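Vostero Owners Forum > Two-arm mobile units > Setup and calibration

Thread: Right gripper reaches low on lever handles, left is fine

uoyewole
Posted October 31, 2019

Looking for help with a two-arm unit on the Bernorance base. We keep it for door work, mostly double doors with lever handles, and I do the setup and the weekly checks.

The right gripper stops short and low. I run every change in the simulator before it goes on the real unit, and the fault shows in both, so I don't think it is mechanical. The left arm goes where it is told. The right one comes in under the lever and closes on nothing, or catches the underside and slides off.

What I have done so far:
Re-homed both arms
Checked the wrist bolts on the real unit
Loaded the tool file again from the backup
Restarted the controller, twice

Error 514 comes up in the log after the close command, which the manual lists as "grip not confirmed". It doesn't say much else.

bvincze
514 only means the fingers reached their closed position without feeling anything between them. It is a result of the miss and won't tell you why it missed. Clear it and forget about it for now.

Did you change the fingers on the right side at any point? The tool file holds the length from the wrist flange to the fingertip. If someone fitted different fingers and kept the old length, you get exactly this.

uoyewole
Yes, the right has the slim gripper with the white finger pieces. The left still has the stacked plate one. They were changed over in the summer, before I took the unit on. I assumed the tool file had been changed at the same time.

Both arms use the same base file, with a separate entry for each tool. Entry 2 is the right. I can open it but I don't know what a sensible number looks like.

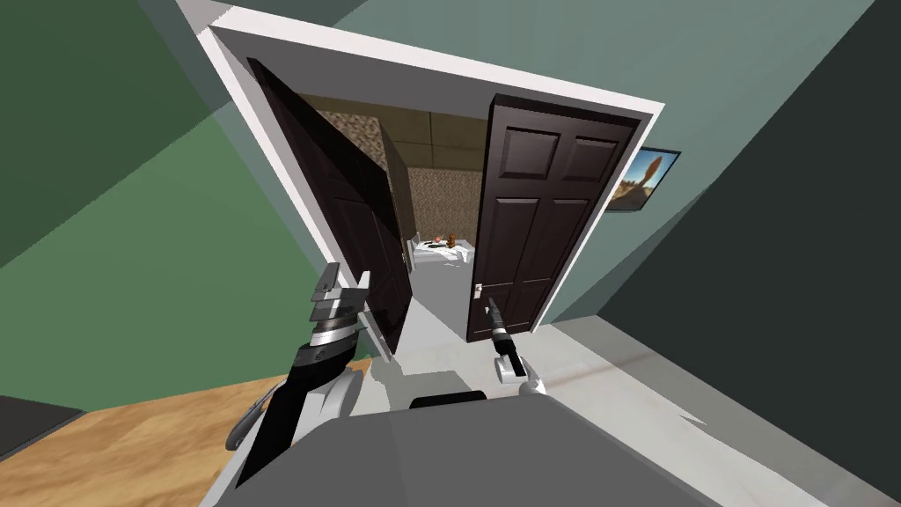

The base is parked square to the opening when I start the run, by the way. I use the same start point each time so that I can compare logs. I can move it if anyone thinks the start point matters, but the left arm gives good results from there so I have left it alone.

rakiya_u
I would look at the start point before touching the tool file. We had a Bernorance that missed handles for weeks and the cause was the base pose. The map had been made with the doors shut and it was being run with them open. The handle swings with the door, so a handle position saved from a shut door is no good once the door has moved.

Are you sending the arm to a saved point, or is it finding the handle each time?

uoyewole
Finding it each time. The marker it draws in the viewer lands on the handle. The arm then goes somewhere lower.

bvincze
Then it isn't the base pose. If the marker is right, the unit knows where the handle is. What it has wrong is where its own fingertips are. I'd stay with the tool file.

rakiya_u
Not so fast. The marker is drawn from the camera. The arm works from the camera plus the mount offset. If the mount offset is wrong, the marker looks perfect and the arm still misses. I have seen that more often than a bad tool length.

bvincze
A bad mount offset would put both arms out. He says the left is fine.

rakiya_u
He says the left is fine, but what is the left being asked to do? If it is only holding a door back, it could be well out and you would never notice. Pushing a flat panel doesn't need much accuracy.

uoyewole
That is a fair question. The left only pushes or holds. I have never asked it to take hold of a lever.

nneka_nw
I look after four of these. Both of you could be right, so test it instead of guessing. This is how we do it:

1. Put a calibration post in front of the base where both arms can reach it.
2. Send the left fingertips to the top of the post at slow speed. Stop short, then step in by hand.
3. Write down how far out it is, and in which direction.
4. Do the same with the right.
5. Turn the right wrist half a turn and go to the same point again.

If both arms are out by the same amount in the same direction, look at the camera mount. If only the right is out, it is the tool entry. Step 5 shows which part of the entry is wrong. An error that turns with the wrist is a sideways offset in the tool. An error that stays along the line of the fingers is the length.

Do it in the simulator first if you like, but do it on the real unit as well. The simulator reads the same tool file and will agree with itself quite happily.

uoyewole
Thank you, that is clear. One thing, though. If the simulator uses the same file for the drawing and for the motion, why does it show the miss at all?

nneka_nw
The drawing comes from the gripper model, which is a separate file. The motion uses the numbers in the tool entry. Whoever changed the grippers probably swapped the model and left the entry alone. You see the new gripper moving as if it were the old one.

bvincze
Which is what I said in my first post.

rakiya_u
You said to change the number. Nneka said to measure it. I'd still want the left checked against the post.

uoyewole
Results. I ran the post test on the real unit this morning.

Left: on the mark, as near as I can judge by eye.
Right: short along the line of the fingers. Turning the wrist made no difference to the error.

So it is the length. Entry 2 in the tool file still had the figure for the old plate gripper. I measured from the flange to the fingertip with calipers, put the new length in, saved it and restarted.

The right fingers now come to the post where they should. On the door, it took hold of the lever and turned it on four tries running. No 514 in the log.

rakiya_u
Good. I was wrong about the mount, then. Check the weight in that entry too while you have it open. A slim gripper won't weigh the same as the plate one and the arm will sag or lift a little if the figure is off.

uoyewole
It was the old weight as well. Changed now.

u_ekpo
Reading this with interest as we have the Onyeka controller on ours. Is the tool entry in the same place? I can only find one entry and it doesn't say which arm it belongs to.

nneka_nw
Different place. On the Onyeka each arm has its own file, under the arm's name. If you can only see one, you are probably logged in as operator. Log in as service and look again. Take a copy of both before you edit anything.

u_ekpo
Found them. Copies made, will try the post test in December when the unit is back from Ultemberg.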